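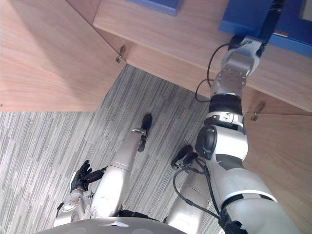
Our club's shelf task sounds so easy when you say it out loud: pick up a blue binder, move it, let go of it nicely. I've been driving the robot for Zekik (that's our student robotics club) since July and I still get butterflies every time I start a run! Most of the trouble comes in the reach. With one long black finger up at the front edge of the blue box and the other hand hanging out over the carpet, you've got two arms to think about and only one of them is doing anything. So I wrote down how I do it, mostly for the new people who signed up after the open day, and Kulsoom Mohmand went through it and fixed the parts where I was just rambling.

Print this page | E-mail this page

Before you start

Look at the cabinet first. Run your palm along the front of the top board and pick off any tape left over from the last group. Then set your binder down yourself, by hand, and decide where you want it to end up. I like to say the goal out loud ("flat, spine facing me") so whoever is logging writes down the same thing I'm thinking.

Open Vodton, load the shelf profile and check that the arm speed says 40. Some people bump it up for demos and forget to put it back. If the number is anything else, change it and save before you touch the controls - it won't ask you later.

Somebody stands by the stop button the whole time. Yes, even for a short run. Yes, even if it's you and one friend and it's almost dinner.

Step 1: Park the arm you aren't using

Pick your working arm and get the other one out of the way, low and to the side, over open carpet. Keep it clear of the legs too. I used to leave my spare arm wherever it happened to be and then wonder why I was so tense, and the answer was that I kept looking at it!

Step 2: Come in from above

Bring the working hand up higher than you think you need, move it over the board, and then come down. New drivers nearly always go straight at the binder from the front, and they catch the lip of the cabinet top with a knuckle. Up, over, down. Waqas Gondal chants it under his breath and now I do too.

Step 3: Get your thumb under

Close the fingers over the top edge first, gently, and only then work the thumb in near the spine. The spine is the stiff part, so it gives you something to push against. The covers flop. If you grab a binder by the covers alone it opens up like a bird and you'll be picking it up off the floor.
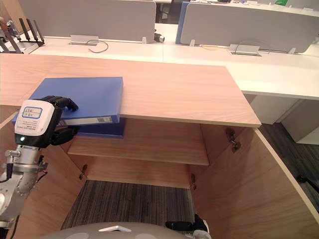
Zekik Workshop Notes, Issue 40, page 209

Fingers curled over the top edge, thumb tucked in near the spine, binder tipped so the spine faces you - that's the hold I want you to go for. It works with the binder partly on the cabinet top and partly hanging out past the front, and the tilt gives the thumb its room. Don't hurry out of this position. Hold it, breathe, and look at the overhang. If more of the binder is off the board than on it, don't loosen anything until you've moved it back.

Step 4: Slide, then let go

To put a binder down, rest the far edge on the wood and slide it back in small moves. The thumb has to come out before the binder lies flat or you'll pinch it, and the hand does not enjoy that. Open the thumb, slide a bit more, open the fingers, lift straight up. Then wait for the binder to settle before you call the run done.

Taking one off is the same thing backward, except you pull the near edge past the lip first so there's space underneath for the thumb.

Step 5: Check the wrist view

I skipped this for months and I'm sorry I did. Flip over to the wrist feed between runs and have a look at what's up close to the camera. You'll get a big curve of silver housing across the top and that's fine. What I'm looking at is the row of little dark teeth below it and the collar on the cylinder. Get to know what they look like on a good day, and if something seems off, stop and get a second opinion before you go again.

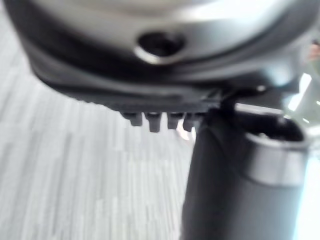
Wrist view, with the teeth under the silver housing and the striped carpet behind.

If it goes wrong

The hand closes on air: you're too high or too far forward. Back off completely and come in again from Step 2. Tiny corrections down at the board just make it worse (ask me how I know).

The binder swings: your grip is too close to one end. Set it down and regrab nearer the middle.

Vodton freezes on the save screen: give it the full 2000 milliseconds before you click again. Clicking twice makes two files and Kulsoom has to sort them out.

You get frustrated: hand the controls over. We all swap a lot, and my best runs have come right after watching someone else drive.

Next up for us is the Pluleo round, where the binder has to go on the inside shelf and there's a lot less room for a wrist. I'll write that one up once I can do it without yelling.

Print this page | E-mail this page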